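4.2 Costume, ornament and the claim of continuity

Much of the writing on staged folk dance takes it for granted that what a company wears is the most stable part of what it does. Steps get shortened and music gets rearranged, the argument runs, but the belt, the bodice and the headpiece are copied with care and so carry the older practice forward. We went into the Sunar material expecting to find some support for this. We found rather little, and what there was came mostly from people with a reason to want it to be true.

The Sunar ensemble kept wardrobe lists for 12 of its touring seasons. Between them they name 169 separate items, of which 70 are described as "old", "original" or "from the village". No list says what these words were meant to cover. In the earlier lists "old" seems to mean only that a piece had been worn before; in the later ones it has become a selling point, and the same word turns up in programme notes written for audiences abroad. It would be unwise to add the two uses together, although Jurčo's survey of the region does this without comment.

Otakar Jurčo's survey remains the fullest account of the Prostitz dances and we rely on it for the order of figures in the women's round. On dress it is much weaker. He treats the metal ornaments as proof that the round was once a wedding dance, on the grounds that heavy silver-coloured pieces "would not have been risked at a common dance". Three of the older dancers we spoke to in Prostitz remembered wearing brooches and hair pieces to quite ordinary Saturday-night hops, borrowed from an aunt or bought at the market. Memory of this kind has its own problems, and we don't claim it settles anything. It does show how thin the wedding argument is once the ornaments are taken away from it.

There is a further difficulty with weight. A solid piece pinned at the crown shifts during the fast turns of the Ďurica variant, and dancers told us they either left it off or sewed it down. Neither habit appears in the survey, whose drawings show every woman in full ornament in every figure. The drawings were made from standing models. We suspect that a good deal of what has been published about how the costume "shapes" the movement rests on dancers who weren't moving at the time.

Figure 3 gives a sense of the sort of openwork metal under discussion: a flat central bar with small round holes, and rounded settings along both edges. Nothing in a form like this points to a particular village or a particular dance, and we would be wary of any reading that starts from the shape alone.
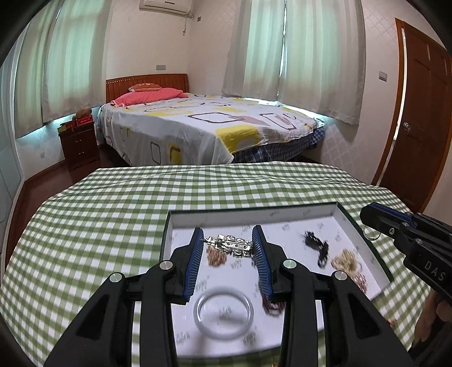
Figure 3. Silver-coloured metal jewellery piece with a pierced central bar, narrower at one end.

4.3 What the Skorudia revival kept

The Skorudia group is often held up as the careful counter-case. Its founders say that they worked from living dancers and left nothing out, and the claim has been repeated so often that it is now cited as a finding. The group's own rehearsal notebooks tell a more mixed story. Of the 163 entries that deal with the women's round, most are about spacing on stage, and very few name a dancer as the source of a step. The closing figure, which visitors are told is the oldest part, is first mentioned in a January rehearsal, with a note that it still needed an ending.

None of this makes the Skorudia round a bad dance, and it is danced with evident pleasure. But a revival that borrows its ending should not be used to date the beginning of anything. We have therefore left the closing figure out of the comparison in the next section, and marked the two passages where the notebooks and Jurčo disagree about which foot leads.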